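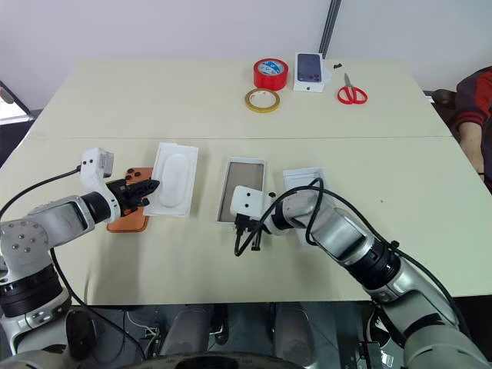

Visit to the Stirik robotics course, 6th January

Our group went to the open day of the student robotics course at Stirik, on the second floor of the old Brastgate building. The stairs are at the back and the sign is easy to miss. Coats go on the rail outside the lab.

The course runs until April. There are 29 students this year, split into small teams, and every team works on the same project: a two-armed robot has to pack a smartphone into its box. The teams share the robot and book it in two-hour slots.

Tobiloba Tamuno, a second-year student, showed us the work. The robot learns from recordings. A student guides the arms through the task, the run is saved, and the bad runs are thrown out later by hand. The class had saved 3,077 runs by the time we visited and kept 2,924 of them. Most of the rejected ones were dropped lids or a phone that went in crooked.

The workplace is plain. Two cream tabletops are pushed together, with the phone, the tray and the box parts within reach of the grippers. Tape and a pair of red-handled scissors are kept toward the back. A student sits at the side of the table. The grippers have thin black fingers with ridges on them, and Tamuno said a flat phone is hard to pick up because there is so little edge to hold.

We asked why they chose phones. The first project was cups, and the teacher, Lysenko, thought it had become too easy. Boxes have tight fits and a lid that must be pressed evenly on both sides.

The second room belongs to the Bultov team, named after the street where they rent a garage. They write the software that sorts the recordings. It was mostly screens, and we stayed there only a short time.

Questions took more than 40 minutes. Entry was free. Tea was in the corridor, and the next open day will be in April, with sign-up at the front desk.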